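Ripeness Is a Storage Problem

Most advice on keeping fruit at home treats the fruit bowl as decoration and the refrigerator as the place where serious storage happens. I think the advice has the order wrong. The bowl is a piece of working equipment with a narrow purpose, and households lose fruit when they use it for everything that came home from the store.

The case rests on a simple division. Avocados, pears, peaches and bananas continue to ripen after picking. Grapes and strawberries do not. The first group needs time at room temperature. The second group was as good as it will ever be on the day it was picked, and every hour on the counter is subtracted from its useful life. A single bowl holding both groups serves one of them badly.

There is also the matter of ethylene, the gas that ripening fruit gives off. An avocado near its peak produces a good deal of it, and its neighbors are exposed. Bowls with high sides make this worse than shallow plates do. The effect on grapes is mostly on the stems, which brown and let go of the fruit. Strawberries soften and mold on their own schedule, quickly, and gain nothing from the company.

Waraporn Thongdee, who ran the produce side of a grocery in Clatside before she retired, objected to an earlier version of this argument. Her position was that people eat what they can see, and that fruit moved to a drawer is fruit forgotten. I accept the observation. A drawer is out of sight, and a bunch of grapes behind the lettuce may stay there until November. But the objection concerns display, and display can be separated from storage. Fruit can be set out for an hour and put back.

My own procedure starts at the table, before anything is given a permanent place. I spread the fruit out and sort it by what it needs. The plate gets whatever will be eaten that day, in small amounts. The rest waits on the tabletop until it is assigned.

A shallow plate with a scalloped rim is enough for one dark avocado and one small red fruit. Two more avocados and a bunch of green grapes make up the remainder, and with the plate kept that small they have to be dealt with separately — the grapes to the cold, the avocados according to firmness.
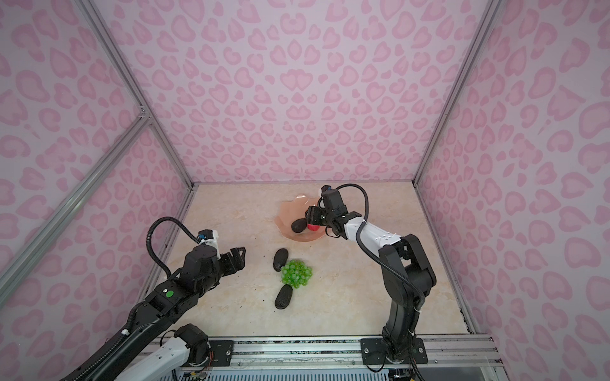

Firmness, Not Color

Dark skin is a poor test of an avocado. Some varieties darken well before the flesh softens, and others stay green throughout. Pressure near the stem end, applied with the palm and not the fingertips, is more reliable. An avocado that yields slightly goes into the refrigerator, where it will hold for 2 or 3 days. A hard one stays out, away from direct sun, and is checked again the next morning.

Grapes should go in unwashed, in the vented bag they were sold in. Water left between the grapes encourages mold, and a tight bunch dries slowly. Rinse what will be eaten and leave the rest alone. The same applies to strawberries, with less margin.

I do not recommend the divided fruit stands now sold for this purpose. Marlina Krishnan lent me one for a month, a three-tier model. It took up a corner of the counter and encouraged me to fill all the tiers. Capacity was never the difficulty. A plate that holds one day's fruit imposes a limit, and the limit is useful: when the plate is full, something on it should be eaten before anything is added.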